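Print this page | E-mail this page

Flolero opens up Merkari, its teach-by-remote kit for shelf and cubby work

GANGATE, April – Flolero has today released Merkari, a set of tools that lets warehouse and shop staff show a robot a job by steering it from a desk. No code needed. The operator drives both arms by remote control, does the job a few times over, and the software learns from the runs.

First practice tasks are all simulated. Bottles, boxes, small shelf goods – the awkward stuff, tucked into corners. Staff can start before any hardware turns up on site, and a botched run costs nothing but the time it took.

In the bottle task the goods sit inside a narrow cubby, and the operator has to work out a way in past the side walls. Labels and caps are drawn in full colour so they stand out from the plain panels.
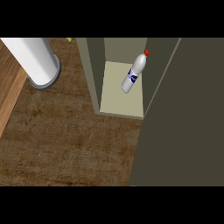 What's in the release

Merkari ships with 10 practice tasks and a library of 500 recorded runs, all driven by people at Flolero's Gangate office. New operators get through the basics in up to three hours, the company says. Recorded runs can be replayed, trimmed or thrown out before training starts.

"People who pack shelves all day know things we dont," said Muireann Scanlon, who leads the project at Flolero. "Which way to come in, when to back off and try again. We wanted them to be able to show that with their own hands."

Early trials

Alva, the stockroom firm, has had the kit on test for eight weeks with its night team. It will carry on with with a second site over the summer.

Merkari is available now to existing customers. Others can join the waiting list – prices on request.

Contact: Flolero press desk, Gangate | © Flolero. All rights reserved. | Back to top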